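Can a robot empty a parts bin yet? Sort of

My sister-in-law Ľubica Vaněk has a rule about gadgets – she won't buy one until it can do the job worse than a teenager but without the complaining. By that rule she is still waiting for a robot. So am I, and I've been reading and asking and poking around the subject since May, so you get a long post about it.
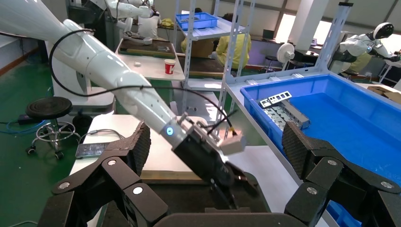 What I keep coming back to is how boring the hard parts are. Everybody wants to see a robot do a backflip. I want to see one take a thin metal bracket out of a bin where it's lying on top of other thin metal pieces, and put it down flat, facing the right way. You or I would do that while talking about lunch. For two stiff fingers it's a pretty nasty little puzzle! The edges are thin, the metal is shiny, the bin has a wall right where you'd like your wrist to be, and if you grab the top piece a bit wrong you drag its neighbor along with it.

I got talking about this with Matúš Jireš, who spent 8 years on the floor at Pimar (they make shelving and cabinet hardware out past Mirnley) and has strong feelings about bins. He told me the old way was to never let a robot see a bin at all. You paid for a feeder that shook the parts into a line, all pointing the same direction, and the arm picked from the same spot until the end of time. Great if you make one part forever. Pimar's list had 877 part numbers on it when he left, and a lot of them ran in batches of 54 or so small that setting up the feeder took longer than the batch.

So now people are going after the bin itself, with grippy pads on the fingers and cameras near the hand, and my totally unscientific feeling is that the shop floor gets there well before my kitchen does. A blue bin on a shelf is at least going to be a blue bin on a shelf on Friday too. My silverware drawer has a melon baller in it that jams the whole thing shut every time, and my laundry is never in the same heap twice. Socks, I'm convinced, will be the last thing to fall.

I did ask Matúš what he'd want one for at home and he said unloading the dishwasher, no hesitation, and he'd give it 20 minutes and not care if it used every one of them. I think that's the right attitude. Slow is fine if I'm on the couch. Breaking the blue bowl is less fine, Ľubica gave us that bowl.

Next time I want to get into folding, and why towels seem to be so much further along than fitted sheets. If you've got a robot vacuum that has learned to deal with a shag rug, please write to me – mine (we named it Vávra) is under the bed again and I have to go get it.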